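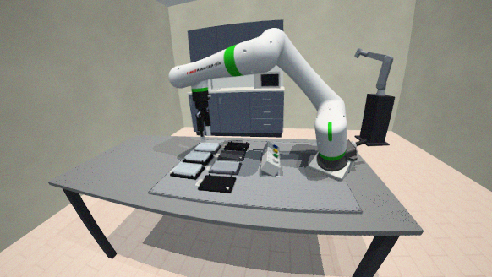 Robel Tsegaye
Lecturer in Applied Linguistics, Jarkasden College

Figure 2. White casing with bright green trim bands.

4. Color words in the Carkard catalogs

4.1 Material

The entries used in this section come from the Carkard general catalogs, which were printed in Plarnonau and mailed to households and small shops. The surviving run fills 800 pages. From these we took 1300 entries that contain at least one color word applied to an item for sale. Entries that only repeat a color in an order code were left out, as were paint and dye listings, where the color is the product and the wording follows other rules.

Each color word was coded for its position in the entry, for the noun it modifies, and for whether it belongs to the list of 12 basic terms set out in Section 2. Compound terms such as "bottle green" were coded under the basic term they contain. Terms with no basic word in them ("fawn," "biscuit," "rust") were kept apart. A second coder worked through 200 entries without seeing the first set of codes. Most disagreements concerned "cream" and "ivory," which the catalogs use for what seems to be the same enamel finish, sometimes on facing pages.

4.2 Body color and trim color

The clearest pattern is the split between body color and trim color. When an item has one main color and a second color in bands, rings or edging, as in Figure 2, the main color is nearly always named first and without any noun of its own: "white, green trim" or "white with green bands." The reverse order is rare and is mostly found with trays and bowls, where the rim seems to have been the selling point.

Body color is also the place where the vocabulary is narrow. White, black, brown and gray cover the great majority of cases. Trim draws on a wider set, and it is here that adjectives of strength turn up. Trim is "bright," "gay" or "deep." Bodies are hardly ever described this way. One exception is the bedding pages, which have "deep" and "soft" for whole blankets, but bedding entries were longer than others in every issue and seem to have had their own writer.

The word "trim" itself is a late arrival. Earlier issues prefer "lined," which causes trouble in the clothing pages, where "lined" nearly always means the inside of a garment. A coat "lined green" can be read either way. We coded such cases as unclear and left them out of the counts for this subsection.

4.3 Gray and its neighbors

Gray deserves a separate note. In the kitchen pages it names a finish and carries no modifier at all. In the clothing pages it is almost never alone – we find "dove gray," "slate gray," "iron gray" and, in one winter issue, "Samir gray," after the suiting cloth sold under that name. The Samir entries run through several issues before the cloth is dropped, and afterward the same garments are offered in "mid gray."

Spelling is not steady. Both "gray" and "grey" occur, at times within one entry. We looked for a link with product type and did not find one. The change seems to follow the typesetting shop, as the pages with "grey" also share a smaller heading type.

4.4 Limits

The catalogs were written to sell, and a color word in them is evidence of what the firm thought buyers would accept. It tells us little about what people in Plarnonau said at home. The household inventories treated in Section 5 are closer to that, though they are much shorter and name color only where two similar items had to be told apart. The June issues are also poorly preserved, so summer goods are thin in the sample.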